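## Teleoperation update: kitchen tasks in simulation

The kitchen task set in Yurt passed 573 accepted demonstrations in December. The target for this round is 1,000, and at the current pace we should get there without adding a second evening shift. Most of what follows is for people who drive the robot or review recordings, but a few items affect anyone who books the headset room.

**Who is driving now**

Chantal Chan and Mervin Campbell are still doing the bulk of the sessions. Karine Li finished her practice runs and is cleared to record on all the tabletop tasks. Four more people are on the list for training. If you signed up and haven't heard from Lev Pasichnyk, write to him again, as a few of the early requests went to an old mailing address at Codiden and were never forwarded.

New drivers should expect to spend their first two sessions on nothing but reaching and letting go. It is dull, but the people who skipped it last spring had the most rejected recordings. The gloves track your fingers well enough that you start to trust them, and then you close your hand the way you would around a real object and the simulated one shoots across the counter. Close slowly. Wait for the contact tone. Then lift.

**Changes to the recording setup**

Enda Ó Súilleabháin replaced the hand retargeting in the Tuesday build. The thumb now follows the operator's thumb more closely, and the other fingers no longer curl on their own when the wrist tilts. Recordings made with the old mapping are still usable for training, but please don't mix the two within one batch. The build number is stamped in each session log, so check it before you submit.

Calibration takes longer with the new mapping. You will be asked to hold both hands up, fingers extended, for the full countdown, then make a fist, then touch thumb to each finger. If the simulated hands look crooked compared with your own after that, do it over. A crooked start carries through the whole session and there is no way to correct it later.

The foot pedal works again. Left tap starts a recording, right tap ends it, and a long press on the right throws the take away. Please use the long press. Reviewers are still finding takes where the driver gave up halfway, sat still for a while, and then ended the recording as if it were complete.

**What makes a good take**

We had some disagreement over this, so here is what the reviewers have settled on for now.

A take starts with both hands clear of the objects. It ends with the object at rest and both hands clear again. Small corrections along the way are fine. If you miss a grasp and recover, keep the take and tag it as a recovery – those are useful, and we have only 21 of them that passed review. If you drop something and it leaves the counter, throw the take away.

Use the hand that is closer to the object unless the task card says otherwise.

Don't rush. Several drivers have been trying to beat each other's times, and the motions have become jerky as a result. The policy we trained on the first batch picked up that habit and reaches much too fast, overshooting and coming back. Lev is retraining with the quickest takes left out.

**Produce tasks**

The produce tasks are the newest part of the set and the ones with the most open slots. The layout varies from one episode to the next, so look over the counter before you tap the pedal.
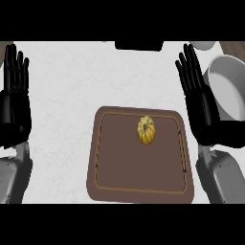 Rounded items have been harder than we expected. Mervin's advice is to come at them from the side with the palm already turned, and to get the thumb under the widest part before closing the fingers. Karine prefers to come from above and says it is easier on the shoulders. Both approaches pass review, and we would like to have plenty of each, so do whichever feels natural and don't copy your neighbor.

The contact settings for ribbed and bumpy skins are still being tuned. If an object jitters in your grip or sinks into the fingers, stop, discard the take, and note the episode seed in the issue sheet. Brasa, who supplied several of the produce models, have offered to clean up the collision meshes if we send them a list of the worst ones. Chantal is collecting that list.

**Room bookings**

The headset room at Surstead can be booked in blocks of up to two hours. Wipe down the headset and put the gloves back on the charger when you finish. The left glove loses its charge faster than the right, and a replacement battery is on order.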